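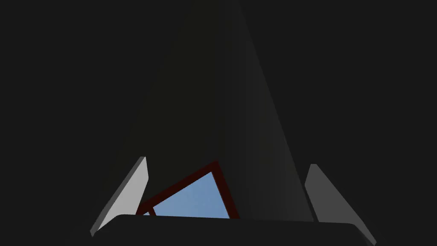
Subject: Re: [Rullura Seed Swap] Saving squash seed without a big garden

Hello all, and a special hello to those of you who joined us in June!

Victor Waweru wrote:
> I only have two raised beds here in Cillcombe and would love to keep
> seed from my winter squash. My neighbor grows zucchini and pumpkins
> right over the fence. Am I wasting my time?

Victor, you are not wasting your time at all, and I'm so glad you asked, as I fretted over this very thing my first few summers. The bees will carry pollen over that fence, so you'll want to pollinate a few flowers by hand. Go out in the evening and look for the blossoms that are about to open (they show a bit of yellow at the tip), then tape them shut, males and females both.
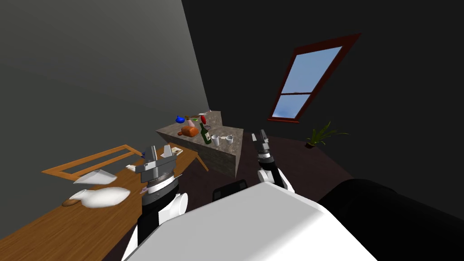
Next morning, before breakfast if you can stand it, open them up, brush the male onto the female and tape her closed again. Tie some bright yarn on the stem or you'll never find the right squash come fall. I speak from experience! Let it ripen fully on the vine, then keep it indoors a good while before you cut it open. My best one last year gave me 130 seeds, plenty for me and half the street.

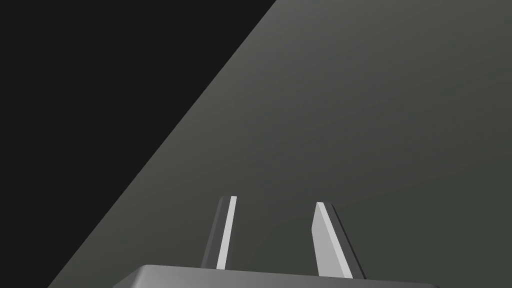 Does the seed need to be fermented like tomato seed?
Plain rinsing is fine for squash. Rub off the pulp, spread the seeds on a plate and give them a couple of weeks to dry.

If you'd like a few of my Dremevby seeds to start with, send me your address off-list and I'll pop some in an envelope.

Warmly,
Faraji Simiyu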